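05/11/2023 - grasp point picker, cloth branch

Spent the morning on the timestamp mess Lefteris found in the hand-held gripper recordings. The finger-width signal was arriving 78 ms behind the video, so every "close" label landed after the cloth had already bunched up. No wonder the policy kept snapping shut on thin air! I've moved the offset into the Saltby config (it was hard-coded in two places, my fault) and re-exported 300 episodes. Weronika is checking the oddest ones by eye, bless her.

Then on to the picker itself. Jouko's edge detector is lovely on a flat cloth and hopeless on a heap, because any deep wrinkle looks like a hem to it. The blue cloth is a good nasty case - a tall ridge up the middle, a flat panel to the left, a loose flap on the right, and the fingers pinching a fold near the bottom edge. I want the planner to tell that fold from the ridge without being told which is which.
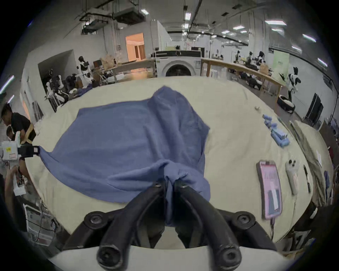

Changes to the picker

Swapped the plain gradient score for one that looks at depth either side of the candidate line. A hem ought to drop to table height on one side and a wrinkle mostly doesn't. Cropped the input to the tabletop as well, as it was scoring bits of the room.

Ran it over 500 stored frames. It still chose a wrinkle in 17 of them, mostly where the cloth is folded double and there's a proper step in height. Facundo reckons we should feed in the previous few frames too. I'm tempted, but that means touching the buffer code and I've been avoiding it since April.

Left to do: merge the offset fix, ask Noelia whether the Kondum viewer can draw the top three candidates, retrain overnight on the new export.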